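Home | Course units | Reading list | Lab rules | Contact

Unit 8: Good practice at a two-arm handling cell

Last updated November 13, 2021

These notes go with the Kernham lab sessions. Read them before you sign up for a slot.

1. Before power-up

Walk the cell once from the left base to the right base. Look at the mounting bolts, then follow each cable with your eyes from the arm to the point where it leaves the cell. A cable needs enough slack for the full reach of the wrist and no more than that. If a loop can get between two links, re-route it and write it in the cell book.

Anything on the floor of the cell that the task sheet doesn't list comes out. Items that stay must sit fully inside the front rail — an overhang counts as a fault under the Kernham rules, even when both arms are working at the back.

2. Speed and reach

New programs run at 20 per cent speed until they have finished 19 cycles without a stop. Only the session lead may raise the limit. Two arms may share the middle of the cell, but the program has to say which one has right of way. "Whoever gets there first" is not a rule and will be marked down.

3. Soft goods

Cloth is harder to plan for than boxes. It moves when one arm pulls, and it can drag a zip or a flap into the path of the other gripper.

- Close on a fold, away from the zip where you can.
- With one gripper holding, bring the second in slowly and from the side.
- Never pull against a held garment to straighten it.
- Check the wrist camera view before each close. Fabric can fill most of it, so use the fixed view as well.

4. Stops

Either person at the cell may call a stop, and the other does not argue. After a stop, open the grippers by hand control and only then reach in. Log the stop in the cell book, with the program name.

Two views of a garment being handled, wrist camera first and fixed camera second: 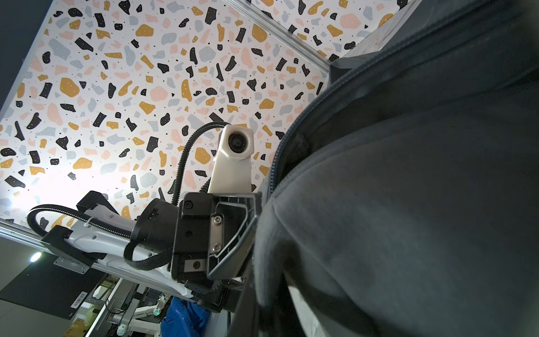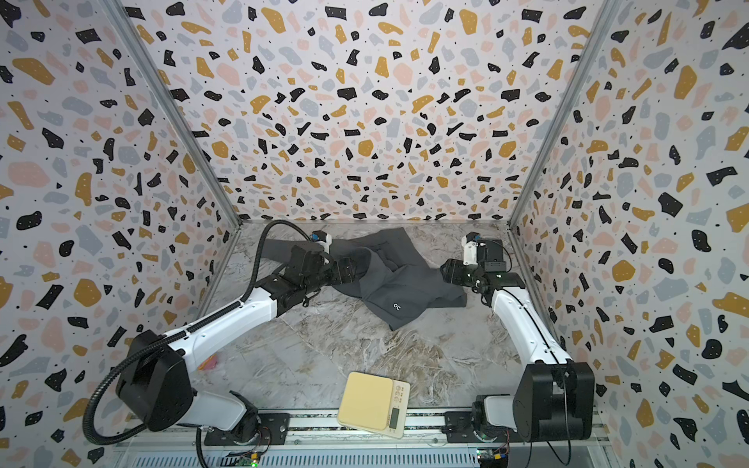

Comments

Ikonen
Section 2 should say what happens after an edit. We treat any changed waypoint as a new program and start the 19 cycles again. It is slow but it has caught a few things.

Visen
Does the 20 per cent limit cover hand control too? The August version of the notes said it did.

Collenitz
Agree with Ikonen on edits. Could section 4 also cover a stop when both grippers are closed on the same item? I would open one, wait for the cloth to settle, then open the other.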